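Home bar setup – taping off the table, worth it?
Started by daderlow_dan, Sat 8 May

daderlow_dan
ok so doing drinks for my sister's thing in November and practicing now. 2 questions. Does anyone tape their surface into zones, and jigger or little plastic cup for measuring? I put down blue painters tape so every thing has a spot. Tore it by hand, not pretty

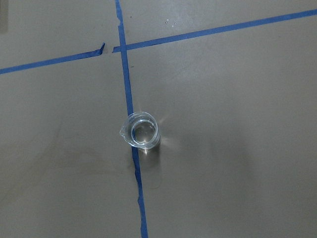 Re: Home bar setup

telari77
Jigger. Always. The plastic ones are fine for cough syrup. And tape on a bar top leaves gunk, ask me how I know

flikby
disagree on the tape, painters tape comes up fine if you dont leave it a week. Paper under it is even better, brown kraft, roll lasts forever. Cut the lemons first and leave them on the board.

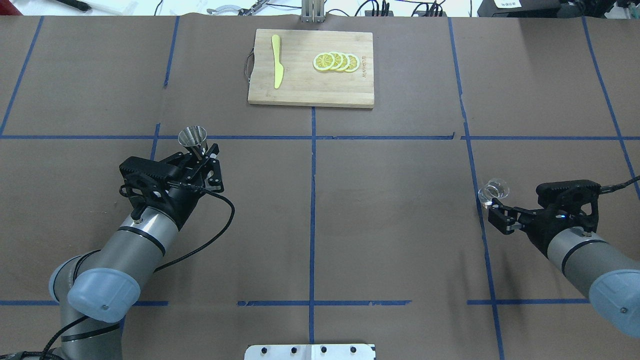

Also cheap plastic knife is OK for lemons, no need to drag out the good one. I've cut maybe 1000 lemons with mine. Rinse it after

telari77
A plastic knife squashes them. Get a small serrated one. We're not going to agree lol

Settimio Cirillo
What are you pouring, Dan? Matters more than the tape. If it's sours you want juice, not slices

daderlow_dan
whisky highballs mostly, slices just for the glass. went with paper + tape in the end, sorry telari
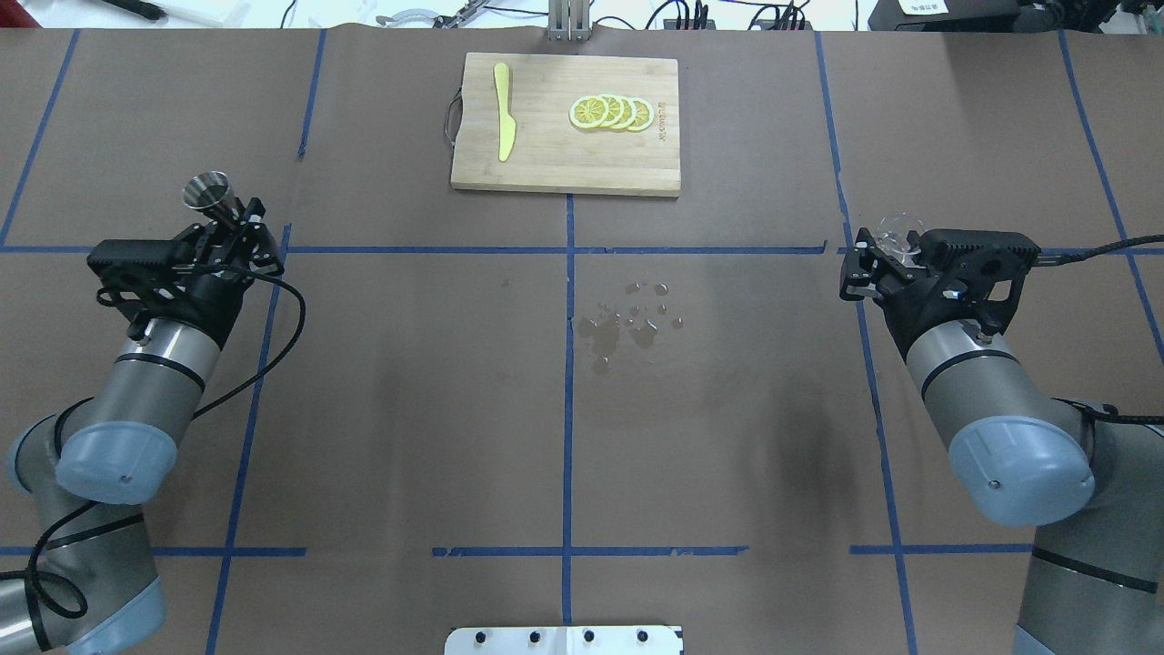 Still can't pour from a jigger to save my life. Dark drops right by the middle tape, under the board. Is it my wrist or the jigger?? Not buying another one if its me

flikby
wrist. Bring the glass closer and tip fast, slow pour runs down the side

telari77
for once flikby is right. practise with water tho – cheaper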